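Print this message | E-mail this message

From: Perihan Demirtaş
To: Flaleck kitchen and craft list
Date: 7/29/26
Subject: Re: Measuring spoons, nested or on a ring?

Şengül Başaran wrote:
> I've got 30 odd spoons in one drawer from three different sets and I can
> never find the teaspoon. Do you all keep yours on a ring, or loose and
> stacked? And is it worth having colours, or is that only for children?
> The metal ones I bought in June have lost their markings already.

Hi Şengül, and hello everyone,

Oh, colours, every time! I came round to plastic ones late and I'm so pleased I did. With metal you have to pick each one up and squint at the handle, but with coloured ones you just get used to reaching for the red or the blue, and your hand knows before you do.

As for the ring, take it off. I know they come that way, but you end up washing the whole bunch to use one, and the others drag through the flour. Stacked is lovely as long as the bowls sit properly inside each other. We had them all out on the big white table and they show up beautifully against it:

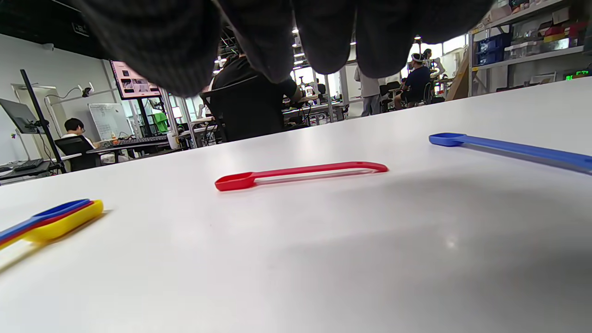

Red and blue spoons out on the table, with a stack of three at the edge.

Do look for a slot or a hole in the handle when you buy. I have a row of small hooks inside the cupboard door (Tadik, 87p each, still holding) and the ones I use most live there. The rest stay stacked in a shallow tub at the front of the drawer. My Emeo set doesn't nest with anything else, so it has a tub to itself.

If you're sorting out 30, tip the whole lot on to a bare table first. Plain and pale is best, you'd be amazed how a small spoon vanishes on a patterned cloth. 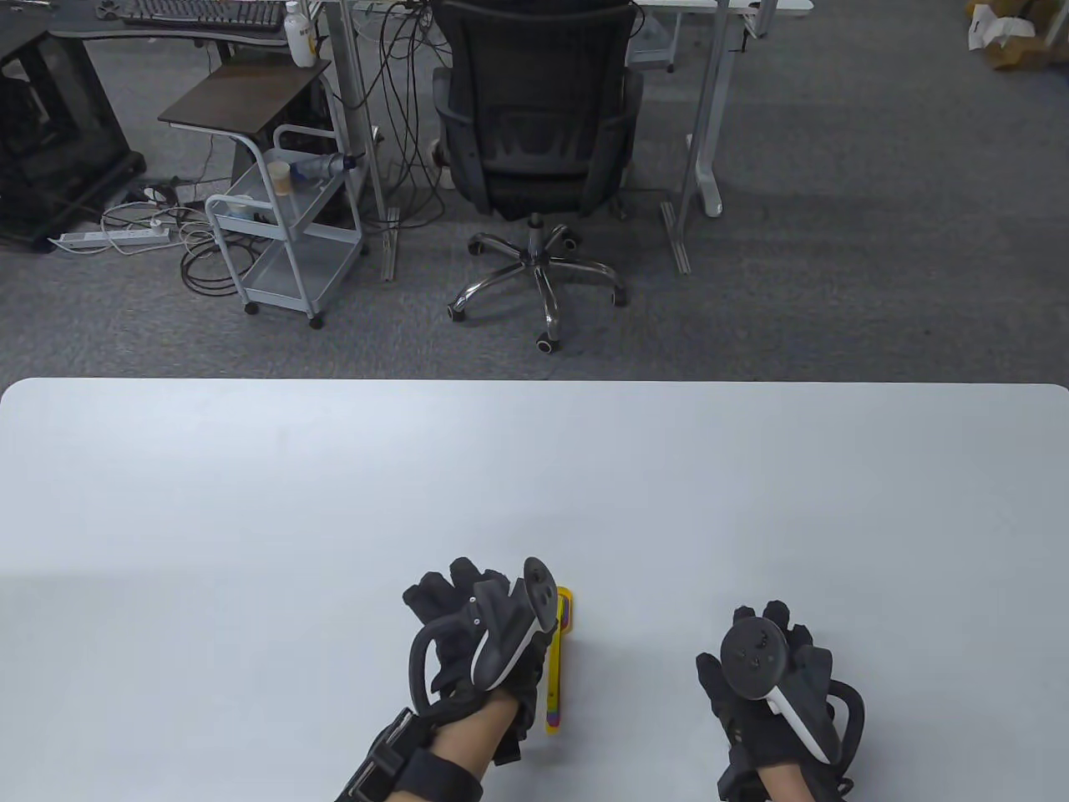

Then check the sizes with water, because sets really do disagree. Fill the teaspoon three times into the tablespoon, and if it doesn't come out level, keep those two apart. I found a "tablespoon" of mine that only took two and a bit! It does the plant food now.

For the worn markings, a dab of nail varnish on the handle end works a treat, one dot for a teaspoon and two for a tablespoon. Keep it well away from the bowl.

Has anyone tried the Dehghan ones with the flat bottoms? I'd love to know if they stand up when they're full.

Happy sorting,
Perihan

Comments (30) | Shares (73)
Print this message | E-mail this message
Contact the list owner | © Flaleck | Back to top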